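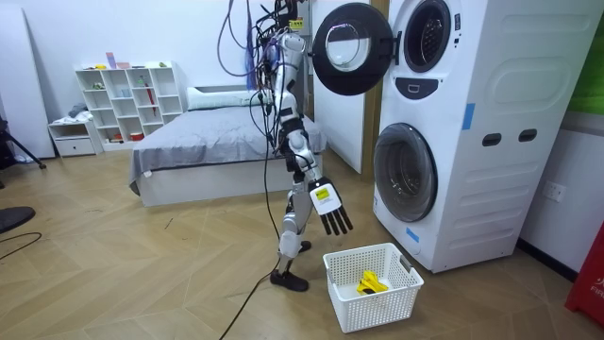

Flovthorpe publishes upkeep record for its laundry cell and asks buyers to read it slowly

Triltstead, 10 February 2018

Flovthorpe has today released the service record for Clulach, the test cell in which a humanoid robot works at a stacked washer-dryer. The record covers 1,042 door openings. We are putting it out in full, as we doubt that short clips of robots doing housework tell a buyer much about what such a machine costs to keep going.

The cell is simple on paper: a robot on a cable, a washer-dryer, a laundry basket on the floor. Setting it up each morning takes 40 minutes. Most of that goes on the arms and the cables, and very little on anything to do with laundry. Our supplier, Lloyd, describes the routine as light. We would not use that word yet.

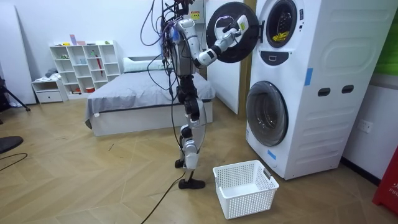 What the upkeep involves

Before a run, an engineer checks the overhead cables for snags and moves each joint by hand through part of its travel. The basket goes back in front of the machine. The hand is then brought up to the open upper door, and its position against the door is compared with the day before. If the two don't agree, the arm is set up again from scratch.

Every 200 openings the fingers come off, get cleaned and go back on. Lloyd's guidance allows a longer gap. We tried the longer gap in January and went back to the shorter one, although we can't say for certain that it makes a difference. The record shows fewer missed grips since then, but we also changed the lighting that week, so the figures should not be leaned on too hard.

Three faults stopped the cell for a full day. One was a worn cable, one a loose elbow joint, and the third has still not been explained.

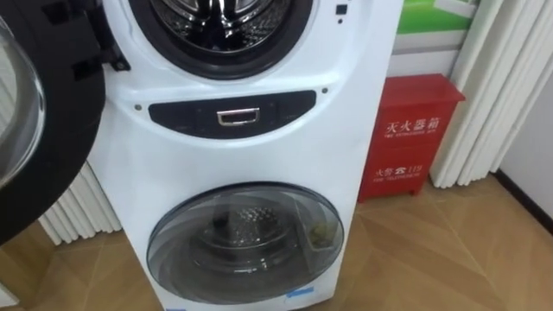 Maureen Adair
Cell Engineer, Flovthorpe

The washer-dryer needs looking after too, and it tends to be left out of reports like this one. A round door that swings wide is hard on its hinge when a robot pulls at it all day. We check the hinge and latch of the upper door after every run, and wipe the glass and the rubber seal. The lower door gets the same check once a week.

I have been asked whether the cell could run without an engineer in the room. On this record, I would say no.

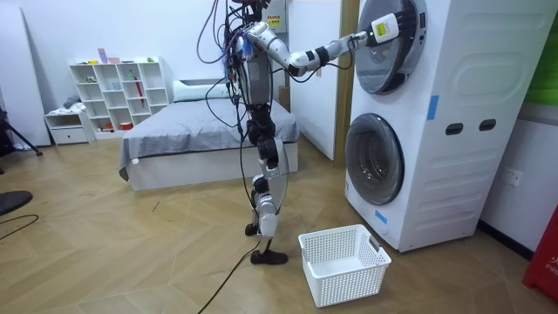 Maureen Adair
Cell Engineer and press contact, Flovthorpe

The full service record, including the notes on the unexplained fault, can be had on request from our Triltstead office. Questions about spare parts should go to Lloyd. Work on Clulach goes on, and the next record will use the same counting rules, whichever way the numbers go.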